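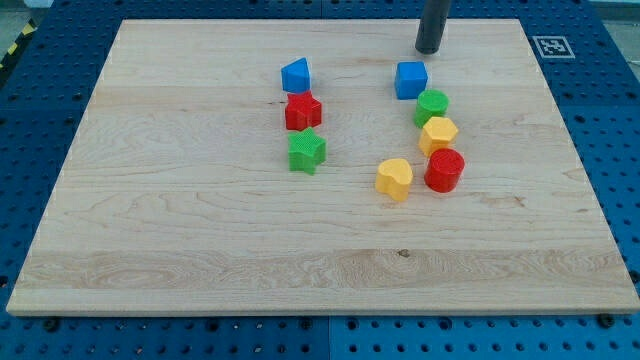

From: Femke Dekker
To: Tenside list
Date: Aug 21, 2025
Subject: Re: Open day at Estard, notes for those who missed it

Khalil Srour wrote:
> Could somebody who went to the Estard open day post a few notes?
> I had to cancel. Mostly I want to know if the block pushing demo
> is worth bringing our second-year group to see, and if visitors
> get to try it.

Khalil,

I went with Yoon-hee Jang. Sign-in was at the side entrance and they gave us lab coats we didn't need.

The block demo is the first stop. The arm has a plain rod on the end and no gripper, so all it can do is push. The blocks are small colored shapes -- stars, cylinders, a cube, a heart and so on -- on a big wooden board. You type a request, such as "put the red star under the blue triangle," and the arm tries to do it. Visitors do get a turn. We had six minutes each.

Short requests went well for us. Longer ones were mixed. Yoon-hee asked for a curved line of five and it took three tries, mainly because the heart kept turning when it was pushed. Soon-im Yook, who ran the session, said the star shapes give them trouble too. She was open about what fails, and I liked that.

Groups are capped at 27, so yours would have to split. The next open day is in October. Write to Soon-im for a slot -- she said school groups go first.

The second stop was a talk on the Ridesard carts. It ran long and the room was warm. I would skip it with students.

Parking is behind the Khoury building, and you need to get a ticket from the front desk.

Femke

1,218 views
6 replies

Recent on this list
Re: Spare cables, free to pick up
Ridesard cart manual, new version
Room change for the October meeting
Birutė Žukauskas: slides from my talk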